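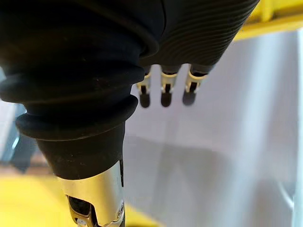 4 min read · 8 replies

## Thumb sleeve on our hand: keep it or take it off before Irnwood?

**lysenko_l**

Hello all. My name is Liudmyla Lysenko, I am the secretary of the student robotics club at Handberg and English is my third language, so please be patient with me.

We are preparing for the Irnwood manipulation challenge in November. The task is pick and place of small parts from a tray, with 199 parts on the official list. Our weak point is the thumb. It has the rubber sleeve with the bellows rings, and under it is the metal joint. When the thumb must go across the palm, I believe the rings push against each other and the motor works harder than it should. In our current log the thumb draws more than any of the fingers.

Half of the club wants to cut the sleeve shorter. The other half wants to leave it alone and change the control. I am in the second half, but I would like to hear from people who did this before.

**pinwheel_77**

Leave it. The sleeve is what keeps dirt out of the joint. We removed ours two seasons ago and spent the whole spring cleaning.

Did you measure the current with the hand empty, or only during a grasp?

**lysenko_l**

Only during a grasp. This is a good question and I am a little ashamed. I will do it empty tonight.

**MortenK**

I disagree with pinwheel. A competition run is short, and the dirt has no time to be a problem. In our team we cut two rings from the sleeve and the thumb became much more free. You can always order a new one if you regret it.

Also, your rubber has pale specks on it already. Are you wiping it? For us the grip on the smooth parts changed a lot after cleaning with a damp cloth.

**pinwheel_77**

"You can always order a new one" — yes, and then you wait. Ours came after the competition. A student club should not plan like a company with a storage room.

**MortenK**

Fair about the waiting. I still say the sleeve is too stiff for what they want to do.

**gradstudent_ola**

Before anybody takes a knife, can you say which side of the fingertip you use? From the wrist camera I see the black tips pointing down and the lighter collars above them. If you close at the wrong height, the small part can touch the collar before the rubber, and it slides. This looks in the log exactly like a weak thumb, because the controller continues to push.

Our fix was to lower the approach a small amount and to limit the thumb torque in the first part of the closing. It costs nothing and you can undo it.

**lysenko_l**

Thank you, I did not think about the collar. We use the Drekska library for grasping and it has one fixed height for all parts. I will ask our programming group if we can set it per part. They will not be happy with me, but they are never happy in this month.

I come back with the numbers.

**lysenko_l**

It is 11 in the evening and I have them.

Our controller gives the thumb effort in raw counts. The bending with no object, slowly: 1000. The same movement with the thumb going across the palm, still no object: 2000. I repeated the first one at the end to see if heating changes something, and it was again 1000.

So there is a real cost from going across, and it is not from the part. MortenK was more right than I wanted. But I also tried the lower approach from ola on the small brass pins, and we dropped fewer of them with the sleeve untouched.

**MortenK**

Double with no load! Cut the rings :)

**gradstudent_ola**

Or do not go across so far. Do you need the full opposition for the pins? With three fingers coming down beside each other you can put the thumb against the nearest one and stop there. Check it on the large parts too, those will be harder.

**pinwheel_77**

+1 to this. And write down the thumb angle for each part in a plain table. Next year somebody new will have your hand and will ask all the same questions.

**lysenko_l**

We voted during lunch. The sleeve stays as it is until Irnwood. We will use a smaller thumb angle for the pins and the washers, and the full angle only for the big caps. Tran has an older sleeve in their lab and promised it to us, so after the competition MortenK can have his wish and we will cut that one.

If somebody has a table of angles for the caps, I would be grateful to see it. Our first try with them is tomorrow morning.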